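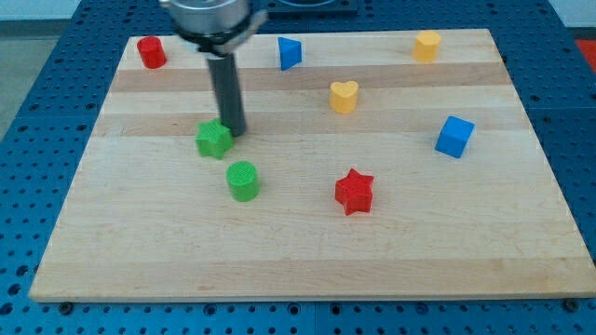

Setard's handling lab has wrapped up its big end-effector comparison, and the results are in at last!

The question was a simple one: which tool copes best when the things being picked up keep changing shape? Small plastic blocks were used for the trials — stars, cylinders, a heart, a cube and so on — set out on a wooden cutting board, with the arm coming down from above. Flat tops are kind to almost any tool. Points and odd outlines are where the differences start to show, and the stars gave the lab plenty to talk about.

The lab ran 4,000 picks in all, shared between the slim rod-style tool from Prernetum and the two-finger gripper from Lindgren. Controllers were swapped over halfway through so that neither tool had an easier ride. The Prernetum rod managed 1,719 clean picks and the Lindgren gripper 1,481. Both did far better than they had in the first trials in August, when the lab was still using its old controller and a good deal of time went on restarts.

What pleased the team most was how quick the rod was to set up. Going from one shape to the next took 6 seconds with the new Skimeo controller, and no one had to touch the arm. The gripper was slower to change over but held the cube very firmly indeed, and it will stay on the bench for heavier parts.

Next up are cameras. Setard wants to try two mounting positions, one on the wrist and one fixed over the table, using the same blocks and the same board. The full tables of results can be had from the lab on request.

Posted 15/12/2024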